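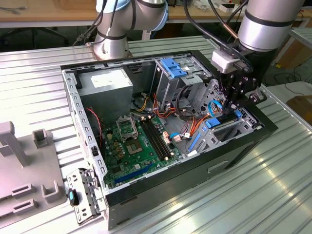
25 January 2024

Started on the old tower. Side panel off, case on its side on the ribbed aluminum table, interior facing up. The frame is galvanized steel and the edges are sharper than they look, so gloves for the first part.

Removed the perforated bracket and set it down outside the case. Socket frame lifted open, no processor in it. Ordered one from Skjelbred, 40 including shipping. Their listing says tested, which I will check myself. The long blue slot stays free for now. The Eltcombe machine ran without an expansion card for years and I see no need for one in this build.

The power wiring is the main nuisance. Orange, red, yellow and black, all in one bundle from under the drive cage and straight across the middle of the case, where it will block air to the board. Plan is to route it along the wall next to the red and black twisted pair and tie it twice. Did not get to it today.

Power supply is staying unless it fails under load. Flollo wants 100 for a replacement, and a complete used tower at Iltisside was 445 last week, so there is a limit to what this one should cost me. Spent so far: 37, on thermal paste, ties and a new drive.

Blue latches at the rear are stiff. One click each, no play. The clip on top of the drive cage has to come up before the old drive will slide out.

Next: drive out, wiring moved, dust out of the power supply. Memory test waits for the processor, probably first week of February. Need a longer SATA cable.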